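**Thread: Recutting or replacing the name panels, Vestuston memorial**

### s_hrnciar

The four name panels on the Vestuston memorial are due for a decision in March. They carry 600 names between them. The stone is a soft, pale limestone and the incised letters on the west panel have lost most of their arrises. Two options are on paper:

1. Recut in place, going up to 5 mm deeper into the existing face.
2. Remove the panels to indoor storage and fix slate replacements.

I favour recutting. The inscription stays where the families put it, and the cap height of 34 mm leaves enough width in each stroke for a clean V-cut. Comments on the method are welcome. Please keep the old argument about moving the whole monument to the other thread.

### Kollar_A

Recutting a weathered face destroys what remains of the original hand. You end up with a copy made on top of the evidence. I would take the panels indoors and record them under raking light first.

There is also the matter of the ledge below the panels, which the draft does not mention.
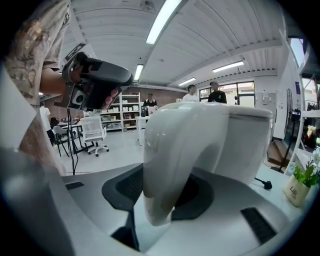 Water sits on the ledge and the lowest line of names is the worst affected on every panel. Anything standing against the stone holds damp there, including planters. The cream sort with "Life" printed on it and artificial greenery, small white and blue flowers, is a fair example of what people leave. Artificial plants need no watering but the pot still shades the stone and traps leaves. The tribute policy should say where these go, whichever option is chosen.

### s_hrnciar

Agreed on the ledge. It could be re-dressed with a slight fall to the front. I don't agree on the original hand. The parish file shows the west panel was already recut once, by the Plestarel yard, and their serifs are different from the other three. Which hand are you preserving there?

### Kollar_A

Both. The earlier repair is part of the history of the thing. Record it, then stop cutting. 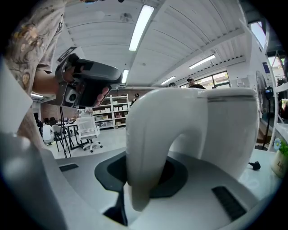 ### igor.dv

Has anyone priced the fixings? The drawings from Ambrose show iron cramps behind the panels. If those have rusted, the panels have to come off in either case and "in place" is the wrong phrase in option 1. A covermeter survey from the front takes a morning.

Slate next to limestone also needs thought - the two shed water differently, and you will get streaking under the joint within a few winters.

### Olga P

Igor is right about the cramps. We found the same at Pisedora, where they had jacked the bottom corners forward. Stainless dowels in lime grout went back in.

On storage, option 2 says "indoors" and leaves it at that. Panels want to stand on edge on timber bearers, at floor level, with a gap behind. Ordinary shelving is fine for boxed records, rubbings and small fragments. It is no use for slabs. 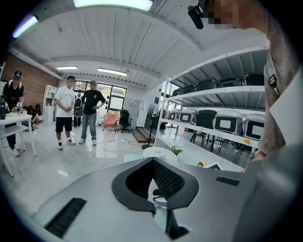

*Metal shelving with hard cases on the upper and middle shelves.*

### vlasta_j

Against both options as drafted. Shelter coat the existing faces, correct the ledge, and put a printed roll of names in the church porch. The letters can still be read on three panels out of the four. It is reversible and it leaves the next lot of people something to work with.

### s_hrnciar

Shelter coat will fill the shallow letters on the west panel and make them harder to read. I would accept it for the other three.

### vlasta_j

Try it on one line at the bottom of the west panel and look at it after a winter.

### s_hrnciar

I can ask for that. I will add the covermeter survey and the ledge to the draft, and take out "in place" until the cramps have been checked. The objection to recutting will go in as Anežka worded it.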